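에르킥스 레코드 정기 운영회의 회의록

일자: 12월 11일
장소: 사무실 2층 회의실
참석: Cengiz Kozan(의장), Cempaka Pelupessy(제작), Usha Arumugam(홍보), Ottó Illés(음향), Murali Gowda(유통 및 정산, 서기)
불참: 없음

1. 지난 회의록 확인
지난 회의록은 4번 항목의 곡명 표기를 고친 뒤 승인하였다. 'Gastus'가 'Gustas'로 잘못 적혀 있었다. 그 밖의 수정 의견은 없었다.

2. Marsden 7인치 싱글 재발매
Cempaka가 진행 상황을 보고하였다. 밴드 Marsden의 첫 싱글을 원래 수록곡 그대로 7인치로 다시 찍는 건이다. A면과 B면 모두 원본 릴 테이프가 남아 있고, Ottó가 7월에 디지털로 옮겨 둔 파일이 있다. 다만 B면 도입부에 소리가 한쪽으로 쏠리는 구간이 있어 테이프를 한 번 더 돌려 보기로 하였다.

제작 수량을 두고 의견이 갈렸다. Cengiz는 2000장을 제안하였고, Murali는 초판 때 실제로 팔린 수량이 1458장이었다는 점을 들어 그보다 적게 찍자고 하였다. Usha는 초판이 나왔을 때는 해외 주문을 받지 않았으니 단순 비교가 어렵다고 하였다. 프레스 공장의 단가표를 다시 본 결과 수량을 줄여도 총액 차이가 크지 않아 2000장으로 정하였다. Murali는 반대 의견을 기록에 남겨 달라고 하였다.

재킷은 초판과 같은 접지 방식으로 간다. 뒷면의 옛 주소와 팩스 번호를 지울지 그대로 둘지 논의하였고, 그대로 두되 속지에 현재 연락처를 넣기로 하였다. 가사지는 이번에 처음 들어간다. 2절 가사 중 두 줄은 멤버들 기억이 서로 달라 밴드 쪽에서 확정해서 보내기로 하였다.

결정: 2000장 제작. 색반 없이 검정반만 찍는다.
담당: Cempaka(공장 발주), Ottó(B면 재확인)

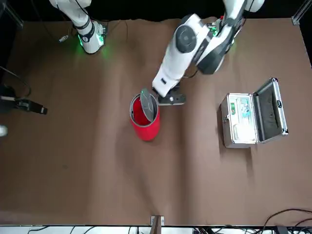
3. Travell 정규 2집 녹음
Ottó가 보고하였다. 드럼과 베이스는 끝났고 기타는 세 곡이 남았다. 보컬은 절반 정도 녹음하였으나 밴드가 두 곡을 다시 부르고 싶어 한다. 예약해 둔 스튜디오 시간이 모자라 이틀을 더 잡아야 한다. 스튜디오 측에서는 심야 시간대라면 기존 요금으로 가능하다고 답하였다.

Cengiz는 1집 때도 추가 녹음 때문에 발매가 밀린 일을 언급하며 이번에는 마감을 먼저 정하자고 하였다. Ottó는 믹싱에 들어간 뒤에는 재녹음을 받지 않겠다는 조건이면 밴드도 동의할 것으로 본다고 하였다. 수록곡 순서는 아직 미정이며, 마지막 곡을 연주곡으로 할지도 정하지 못하였다. 객원 트럼펫 연주자의 사례비는 1집과 같은 기준으로 지급한다.

결정: 심야 이틀 추가. 믹싱 시작 이후 재녹음 불가.
담당: Ottó(스튜디오 예약, 밴드에 조건 전달)

4. 컴필레이션 'Gastus' 참여곡
다른 레이블의 밴드 한 팀이 참여를 철회하여 한 자리가 비었다. Usha는 대기 명단의 첫 번째 팀에게 바로 연락하자고 하였고, Cempaka는 그 팀의 데모가 다른 곡들에 비해 음량과 음질 차이가 크다고 하였다. Ottó가 데모를 다시 들어 본 뒤 마스터링으로 맞출 수 있는지 판단하기로 하였다. 맞출 수 없으면 빈자리를 채우지 않고 곡 수를 줄여서 낸다.

커버곡 한 곡의 사용 승인이 아직 나오지 않았다. 신청서는 접수되었고 원작자 측 출판사의 회신을 기다리고 있다. 회신이 늦어지면 해당 밴드의 자작곡으로 바꾼다. 밴드는 이미 대체곡을 골라 두었다고 한다.

표지 그림은 시안 두 가지 중 흑백으로 된 것을 골랐다. 찬성 넷, 기권 하나였다. 뒷면 글씨가 작다는 지적이 있어 곡명만 한 단계 키운다.

결정: 표지는 흑백 시안. 빈자리 문제는 Ottó의 의견을 듣고 다음 회의에서 정한다.
담당: Ottó(데모 확인), Usha(출판사에 회신 재요청)

5. 발매 기념 공연
Usha가 공연장 두 곳의 조건을 비교하여 보고하였다. 첫 번째 공연장은 대관료가 낮지만 드럼과 앰프를 모두 빌려서 들여야 한다. 두 번째 공연장은 장비가 갖추어져 있고 음향 담당자도 포함되지만 밤 열 시 이후에는 연주할 수 없다. 네 팀이 서는 공연이어서 교체 시간을 생각하면 장비가 있는 쪽이 낫다는 의견이 많았다.

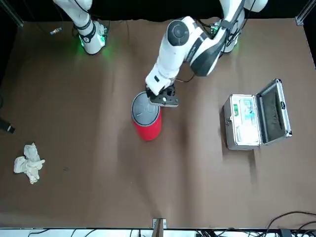

출연 순서는 추첨으로 하자는 의견이 있었으나, Marsden 멤버 한 명이 다른 지역에서 막차로 돌아가야 하므로 Marsden은 두 번째 순서로 고정한다. 나머지 세 팀은 서로 협의해서 정한다. 입장료는 예매와 현장 구매를 같은 금액으로 한다. 현장 음반 판매대는 Murali가 맡고, 밴드가 직접 만든 티셔츠와 패치도 같은 자리에서 판다. 티셔츠 판매금에서는 레이블 몫을 떼지 않는다.

결정: 두 번째 공연장으로 대관 신청.
담당: Usha(대관, 포스터), Murali(판매대)

6. 유통 및 정산
Murali가 지난 분기 내용을 보고하였다. 우편 주문과 매장 판매를 합쳐 1538장이 나갔다. 매장 쪽은 위탁 물량의 반품이 아직 다 들어오지 않아 정산 금액이 바뀔 수 있다. 해외 배송 중 모서리가 접혀 도착했다는 연락이 여러 건 있었고, 두꺼운 골판지 보강재로 바꾸자는 제안이 나왔다. 포장비가 오르지만 재발송 비용보다는 적다. 이견 없이 승인하였다.

Cempaka는 밴드에 보내는 정산서가 알아보기 어렵다는 말을 들었다고 전하였다. 다음 분기부터 음반, 음원, 공연 판매를 나누어 적고 제작비 회수 잔액을 맨 아래에 따로 표시한다. 양식은 Murali가 만들어 미리 돌린다.

결정: 보강재 교체, 정산서 양식 변경.
담당: Murali

7. 기타
가. 창고 열쇠를 하나 더 복사한다. Cempaka가 보관한다.
나. 데모 접수용 메일함이 가득 차 새 메일이 반송되고 있다. Usha가 정리하고, 반송된 사람에게는 다시 보내 달라고 홈페이지에 공지한다.
다. 절판된 카세트 음원을 홈페이지에서 무료로 듣게 하자는 Cengiz의 제안은 각 밴드의 동의를 먼저 구하기로 하고 보류하였다.

다음 회의 일정은 B면 재확인 결과가 나온 뒤 Cengiz가 메일로 알린다.

작성: Murali Gowda
확인: Cengiz Kozan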